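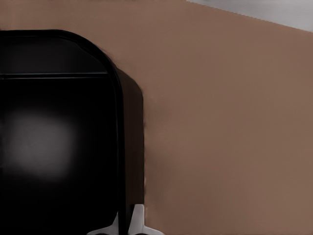
I gave up the car in November and have been getting to work on the 31 bus ever since, which goes from the bottom of Plasley to the far side of Pirketton and stops nearly everywhere on the way. The last tank of petrol and the parking permit came to £156 between them, and that was what settled it.

The first week was bad. I left the house at the time I used to leave in the car and was late every morning. The timetable says the bus takes 40 minutes, and it does if you catch the one before seven. After that the school traffic starts and you sit outside the Skirkex depot for a good while looking at the same fence. I now get the early one and have a cup of tea at my desk before anybody else is in.

I've been reading again. I had a Finnish novel on the shelf that I'd started twice, with a detective in it called Keskinen, and I finished it in nine days going there and back. I don't think I had finished a book since the spring. Reading upstairs makes me feel ill so I sit downstairs near the back, on the left, where the heater works.

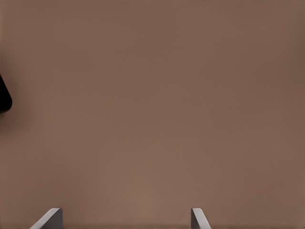 The evenings are harder. The bus home is meant to be every 20 minutes but two of them often turn up together, and then there's a long gap. I've bought better gloves. Shopping has changed as well - I used to do one big shop at the weekend and now I get off a stop early and carry home what I can manage, so we eat more eggs and fewer tins.

I still miss the car on Sundays, when there is no 31 at all and my sister is a long way off by train. I may hire one now and then. The monthly ticket runs out next week and I'm going to buy another.

Posted Dec 27, 2024 in Getting About, Home | Leave a comment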